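Fri 21 April

Cloth day, at last. I have been putting this off since the bolt from Berhe arrived, partly because a piece that size takes over the whole room and partly because I enjoy having something to look forward to. Wondimu Hailu came in early to help me move the trestles out to the hall, and by the time we had coffee poured there was nowhere left to set the cups down, so we drank it standing in the doorway like a pair of ushers.

What we are after is a covering for the long display surface in the Skiltari show: something plain, with enough body to lie flat without pins, that won't fight with the pots. Meron Abera has been arguing for a smooth white cotton all along and I do see her point (white is so easy to replace!), but the glazes looked chilly against it when we tried the sample square, and the beige is so much kinder to the browns. It has a coarse, slightly mottled weave that I am very fond of. Held up to the window it was nothing special at all, and I nearly lost heart, but lying down it is a different animal.

I cut 300 cm off the bolt, which leaves a decent piece for the side plinths. No washing beforehand. I know, I know, but washing took all the stiffness out of the Prurero linen last year and I would sooner live with a few creases than with a dishrag. Steamed the worst of them from the back, let it rest over lunch, then spread it out and worked from the middle toward the wall with flat hands.

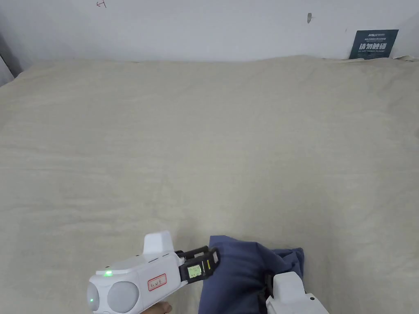
Beige cloth spread out to the wall, with the do-not-touch sign at the right. Back edge still to be fixed.

The flat part pleases me very much. The soft creases can stay, they give the light something to do. The back edge I am less happy with: it rides up in an uneven ridge along the wall, and over by the sign it has bunched into a little fold. Wondimu would trim it. I would like to try turning it under first and weighting it with the lead tape from the Dridolach curtains, if I can remember which drawer that went into. Once it's trimmed there is no untrimming it.

The sign wants a better home too. The cloth hides its lower edge, and leaning against the wall like that it would be easy to knock. Perhaps a small block behind it, or a narrow slot. I'll ask Meron, she is much neater with that sort of thing than I am.

Also the wall, while I am being fussy. There is a small red mark up on the left and a grey smudge or hole in the plaster nearer the middle, and now that the cloth is so calm my eye goes straight to both. Filler and a dab of white before the pots come over.

Left to do: lead tape, block for the sign, touch up the wall, hem the plinth pieces, and write to Berhe asking whether they will still have this same weave in May. I'd like up to 50 cm more as a spare, in case of coffee.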